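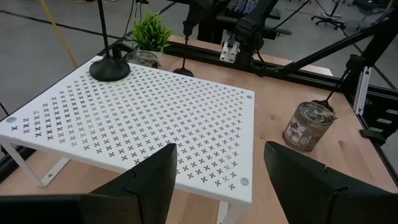

List home | Thread index | Previous | Next | Reply

Subject: Re: Seedlings, the swap table and the Tusdale bus
26th May

Dear all,

Thank you, Da-eun, for such a lovely long message, which I read twice over my toast. To go back to what you asked:

> I have far too many tomatoes again and the windowsills are full. Does
> anyone know if we can still bring plants to the Tusdale swap, and do
> they need to be in proper pots? Also my leeks look like grass. Should
> I be worried? - Da-eun Wang

Yes, do bring them! Yoghurt pots are fine so long as there's a hole in the bottom, and please write the variety on the side, as last year I went home with what I was told was a courgette and spent the whole summer growing a very handsome pumpkin up the shed. We ate soup until I was sick of the sight of it.

As for the leeks, mine look just the same and always have at this time of year. I leave them until they're as thick as a pencil, then make a deep hole, drop each one in and fill it up with water. My father used to trim the roots with the kitchen scissors, much to my mother's annoyance, but I've given that up and they seem to do as well without.

Now, getting there. The 152 still goes from Ivden by way of the church, but the 203 no longer stops at the bottom of Lauritsen Lane, so if you're coming from that side you'll want to get off at the chapel and walk up. It's a fair old pull with a tray of plants - I can fit five trays in the back of my car if anybody would like theirs taken, only let me know the night before and leave them by your gate.

I'm after a few runner beans myself, the slugs having had every last one of mine, and I have plenty of marigolds and a big clump of chives to give in return. If somebody still has the sack truck from September, could it come back to the hall, please? The compost bags are 100 litres this time and my back isn't what it was.

Lodura beans, if anyone has saved any, would be very welcome too.

All good wishes, and fingers crossed for some rain,
Maureen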